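November, soft furnishings cell, afternoon

Went through the shared-space rules again with Xuân before the cushion runs. The old sheet from the Ondis job doesn't fit a two-armed machine on a living room floor, so I've started a new one. Draft 7, kept in the Trollach folder.

What we agreed:

- Speed cap of 320 mm/s at the wrist with anyone inside the tape. No exceptions for "just one quick pass".
- Grip force limit stays at 22 N for fabric. If a cushion slips, change the approach angle first and write it down.
- One person holds the stop and does nothing else. No typing, no passing cushions.
- The idle arm parks with its gripper part open and clear of the working arm.
- Cables get checked by hand before each block, both arms, wrist to base.

Still arguing about the last one. Xuân wants it done again after any fault; I think a look from the stop position is enough. Left as Xuân has it for now.

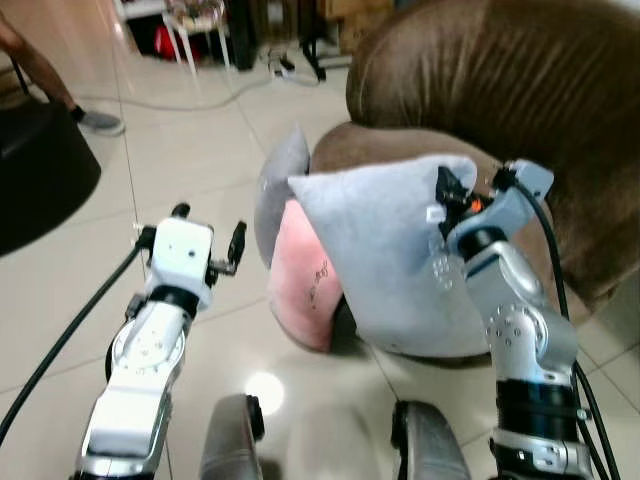

*Right gripper on the top edge of the light grey cushion, left gripper slightly open and empty.*

Top edge is the grasp we're writing into the procedure. Corners are banned until we have a better finger pad, as the Bririer pads mark velvet. Need a line about seams too: keep off them if there's a clear stretch of edge.

Floor rules need work. Glossy tile gives bright reflections, so lamp positions should be noted at the start of each block, same as we do for arm home positions. Cables across the tiles ought to be taped down or rerouted behind the tripod. Stools and bags go back to the wall and outside the reach circle. I've put that circle at roughly 38 cm beyond full stretch, to be measured properly.

To do: print the sheet, get Khổng initials on the force limit, order tape, ask whether the stop holder can sit.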